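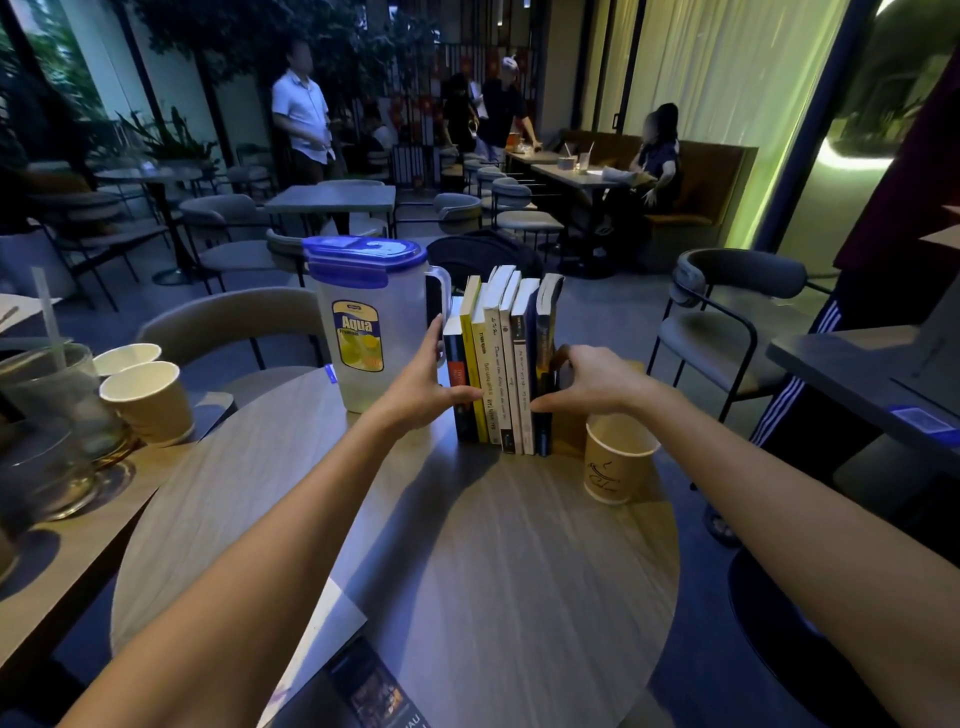

Courses > Running a Small Library > Handout 4: Weeding and Shelf Order

Weeding is the job most new people in small libraries dread, so I'm putting it early in the course while you still trust me. All it means is going through the collection and taking out what shouldn't be there anymore. I learned it at the Laltodport reading room, which had 3,915 books on the list and a good many more off it (I found a whole run of gardening annuals behind the radiator). Start small. A row short enough to press together between your two hands, a navy spine next to a bright yellow one next to a white one, is plenty for a first try, and you can do it at a table where the light is decent. Don't start with a full bay. You'll get tired and begin keeping everything, or worse, tossing everything.

What to look at first

Pick up each book and open it. I know that sounds obvious, but I've watched people weed by spine alone and it goes badly. Check the pages for mold, loose sections and heavy pencil. Then check the date. Medical, legal and travel books go stale fast. Poetry doesn't. Local history almost never leaves, even when it's ugly, and if you're tempted to pull some, come and talk to me before you do.

Then look at the loan record. At Laltodport we flagged anything that hadn't gone out in 40 months, and the flag only meant "have a think." Plenty of flagged books stayed. Some had simply been shelved in the wrong place the whole time and went out again once we moved them.

Birger Strömberg's three piles

Birger ran the branch at Prultesside and I still use his method. Keep, mend, go. He allowed himself a fourth pile for books he couldn't decide on, and it had a time limit: 90 days on the back shelf, then a decision. I've tried it without the limit and ended up with a very large back shelf.

Gunnel Rønning will take you through mending in May, so for now just put a slip in anything with a torn hinge and leave the tape alone. Please leave the tape alone! Regular sticky tape goes brown and takes the print with it when you peel it off.

Putting things back

Shelve to about three-quarters full. Packed shelves wreck spines, because people hook a finger over the top and yank. Books that lean are no better off, so use a bookend and keep them upright. Bring the spines forward to the edge of the shelf — it looks neater, and readers can see the short ones.

For books in other languages, the Nyberg collection files by language first and then by author. Cundivton mixes everything together by subject. I like the Nyberg way for fiction and the Cundivton way for cookbooks, and we'll argue about it in class.

For next time

Weed one short row at home or at your placement, and write half a page on the book you found hardest to place. Bring the book too if it's yours to bring.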